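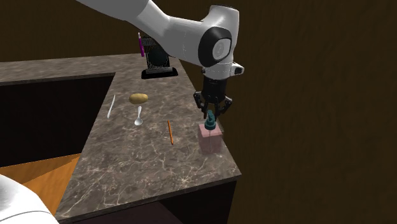 Sim counter, gripper down at the soap dispenser, fingers either side of the teal pump head.

4th July, Kilcombe bench notes

OK, so the dispenser grasp is broken again and I spent most of the day on it. Writing it down while I still remember which change did what, because Geert wants to rerun this tomorrow and I'd rather he didn't repeat my morning!

The task is the dull one: go to the soap dispenser, grip the pump head, hold. It ran fine all through June. Since we merged the Nultard contact settings, the fault monitor trips on the grasp with a force spike of up to 215 N (the limit we set is way under that), and the controller drops to a protective stop. If you clear the stop and retry it does the same thing. Yasaman saw it first and I blamed her config, sorry Yasaman, it's in the main branch too.

Things I tried before lunch:
- old gripper speed, new contact settings: still trips
- new gripper speed, old contact settings: clean
- collision mesh for the pump head swapped for a plain cylinder: trips less, but it trips

So it's the contact settings, or the settings plus our mesh. The mesh is ugly, by the way. I opened it up and there's a sliver of a face under the collar with its normal pointing inward, and I bet the solver hates it. Callum says the Bakker export script does that whenever the source part has a stepped edge. I haven't checked his claim.

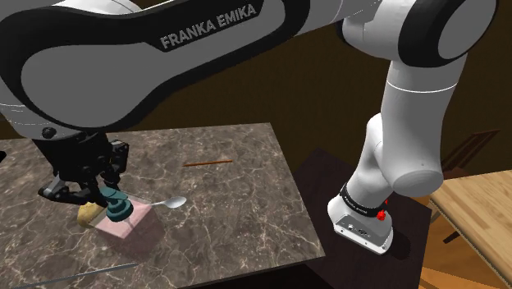
Side view with the Franka arm, gripper low over the pink box.

After lunch I turned stiffness down to 4,000 and left damping alone. The spike went away, but then the fingers sank into the pump head by 2 mm, and I don't like that either. Grip force reads nice and smooth and means nothing if the fingertips are inside the part. Hendrik would call that a pass. I'm not calling it a pass.

One more thing, and this is the bit that worries me: the stop flag gets cleared by the episode reset without anybody acknowledging it. On the real arm at Trurnska that has to be a person pressing a button. I've put a hard assert in my branch so the run dies loudly (annoying, but leave it in please).

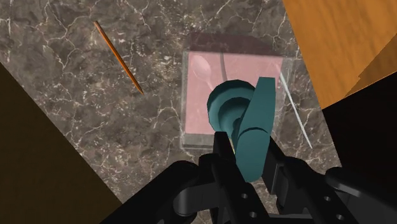

Can we keep collecting runs with the softer stiffness until the mesh is fixed?
Only for checking reach and approach. Throw away anything after finger contact, as the forces there can't be trusted.

Left to do: repair the face under the collar, re-export, rerun at the original stiffness, then ask Despina who owns the reset code. My branch is pushed. The log from the worst spike is in the shared folder under grasp_stop, and I haven't trimmed it, so it takes a while to open.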